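引っ越しまであと少し、という話

夏号の編集部だよりの当番が回ってきました。本当は秋の読書会の案内を書くつもりだったのですが、頭の中がいま引っ越しのことでいっぱいで、ほかの話がまるで出てきません。なので今回は引っ越しの話をさせてください(読書会の案内は次号に必ず!)。

十一年住んだストーナウの部屋を出て、隣町のファードコムへ移ります。といっても電車で二駅、歩こうと思えば歩ける距離です。友人たちには「そんな近くなら荷造りなんて適当でいいじゃない」と言われるのですが、近かろうが遠かろうが、箱に入れて、出して、また棚に並べる手間は同じなんですよね。むしろ近いせいで油断して、始めるのがすっかり遅くなりました。

いちばんの難題は本です。わたしは本棚の奥行きに二列で詰めこむ人間なので、表から見えている量の倍あります。奥の列から、買ったことも忘れていた料理の本やら、学生のころの辞書やら、同じ推理小説の文庫が二冊やらが出てきて、そのたびに床に座りこんで読んでしまう。先週の夜など、夕飯のあとに始めて、寝る時間までに詰め終わったのはたったひと箱でした。しかもその箱、重すぎて持ち上がらないんです。泣く泣く半分出しました。

本は小さい箱に、というのは引っ越しの基本らしいのですが、スーパーでもらってくる箱はどうしても大きいものが多くて。いまは底に本を一段だけ敷いて、その上にセーターや膝かけをのせるやり方に落ち着いています。隙間も埋まるし、持てる重さになるし、冬物も片づくしで、なかなかいい思いつきだと自分では思っています。妹には「向こうで冬になるまで本が読めないね」と言われましたけど。

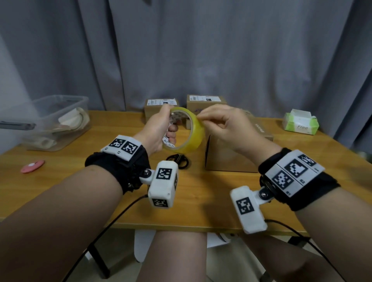
さて、荷造りで本より腹の立つものがひとつあります。端が見つからないこと! 切ったあと、ほんの少し目を離しただけで、もうどこが端なのかわからない。透明な梱包テープ、あの黄色みがかって向こうが透けて見える幅の広いやつは、親指と人さし指でつまむようにして端をさぐるしかなくて、爪を短く切った翌日などは本当に泣きたくなります。ようやくつかまえたと思ったら斜めに裂けて、細いひも状になってぐるぐる回っていくあの感じ、わかっていただけるでしょうか。

このことを前の号の「ひとこと欄」に少しだけ書いたら、読者の方からずいぶんお便りをいただきました。わたしの愚痴にこんなに反応があるとは思わず、うれしいやら申し訳ないやらです。つまようじを端に貼っておく派、端を三角に折っておく派、使い終わったら必ず輪ゴムをかける派。三角折りは昔からやっているのですが、わたしの場合、最後の一回をかならず折り忘れるんです。次の日の自分に意地悪をしているようなものですね。つまようじは試してみました。よかったです。ただ、気がつくとそのつまようじがどこかへ行ってしまうので、いまは使い終わったポイントカードを細く切って挟んでいます。

それから、箱に中身を書く話。前回の引っ越しでは「台所」「本」「その他」としか書かず、着いてみたら「その他」が箱の半分を占めていて、やかんを見つけるまでに三日かかりました。三日間、お茶は鍋で沸かしました。今回は反省して、番号をふってノートに中身を書いています。いまのところ28番まで来ました。番号は上の面だけでなく、横の面にも書くこと。積んだら上は見えません。これは今回ようやく学んだことで、最初のほうの箱は全部書き直しました。
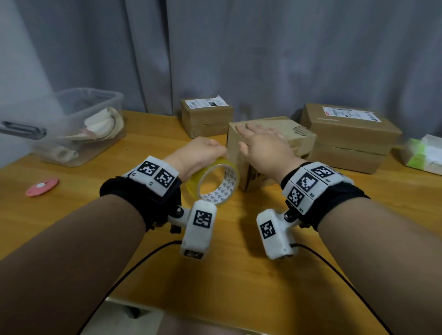 文・ヴァルデマル・スノッラドッティル(編集部)
2018年8月14日

手放すもののことも書いておきます。新しい部屋は少し狭くなるので、持っていけないものがそれなりにあるのです。大きな食卓は、読書会の仲間だったご夫婦がもらってくれることになりました。脚の一本に、うちの猫がつけた引っかき傷があるのですが、「それもいっしょにください」と言っていただいて、ちょっと泣きました。猫の名前はバクスターといって、二年前に見送った子です。傷のところは、最後によく拭いておこうと思っています。

来客用のつもりで揃えた食器も、だいぶ減らしました。来客、そんなに来ませんでした。同じお皿が何枚もあるのは安心でしたけれど、結局ふだん使うのは、縁の欠けたいつもの一枚なんですよね。ノンドネスの朝市で買った青い鉢だけは、タオルで三重に巻いて、自分の鞄に入れて運びます。誰にも預けません。

当日は妹夫婦が手伝いに来てくれます。お昼は近所のパン屋さんで買うつもりだったのに、調べたらその日が夏休みの最終日で、お店は閉まっているとのこと。仕方がないので朝のうちにおにぎりを作ります。炊飯器を最後まで箱に入れられないのが悩ましいところです。やかんも。やかんは今度こそ、自分で抱えていきます。

ところで、本を詰めていて見つけた二冊ある推理小説の文庫、片方を読みたい方にさしあげます。ページの端が少し日に焼けていますが、書きこみはありません。編集部までお葉書をください。申し込みが重なったら、くじ引きにさせてください。それと、小さめの段ボール箱が余っている方がいらしたら、こちらも大歓迎です。編集部の入口のわきに置いていってくださるだけで助かります。

新しい住所への手紙は、編集部気付のままで届きます。編集部は引っ越しませんので、原稿もこれまでどおりお送りください。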